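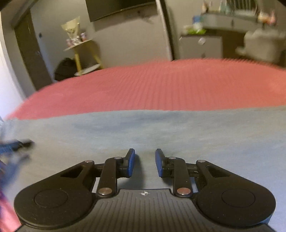
Fig. 3. Ridged black body with rounded housings to either side.

4. Mounting your Wiltau door chime receiver

Take your time with this part, friends, as a well-placed receiver saves you a lot of walking back and forth later on (I speak from experience!).

1. Pick a spot indoors, near an outlet and well away from the microwave.
2. Hold the wall plate at a height of 58 inches and mark both screw holes with a pencil.
3. Drive in the 2 screws, leaving them just proud of the wall, and hang the plate.
4. Plug in the receiver and wait for the green light to settle down.

CAUTION: Never open the receiver while it is plugged in.

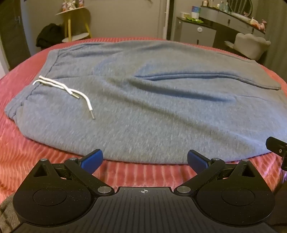
Fig. 4. Folded gray sweatpants on the bed.

5. Pairing the gate sensor

1. Slide the battery cover off the sensor and press the small button until it beeps.
2. Within 2 minutes, press PAIR on the receiver. You'll hear the Cladia melody, which you can change later if it isn't your cup of tea.
3. Walk through the gate and listen for the chime.

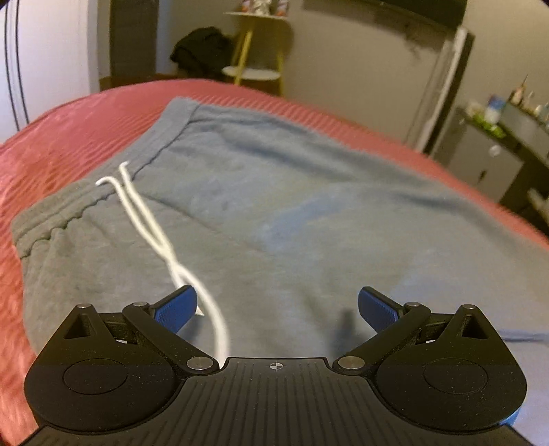

Note: If the chime stays quiet, bring the sensor indoors and pair it again right beside the receiver, then carry it back out. Thick walls do soak up the signal, so a move of even a few feet can help.

Guide by Xuân Vương

Filed under: Home Alarms & Chimes, Setup Guides
63 shares
© Standa Dudek Security | Contact | Back to top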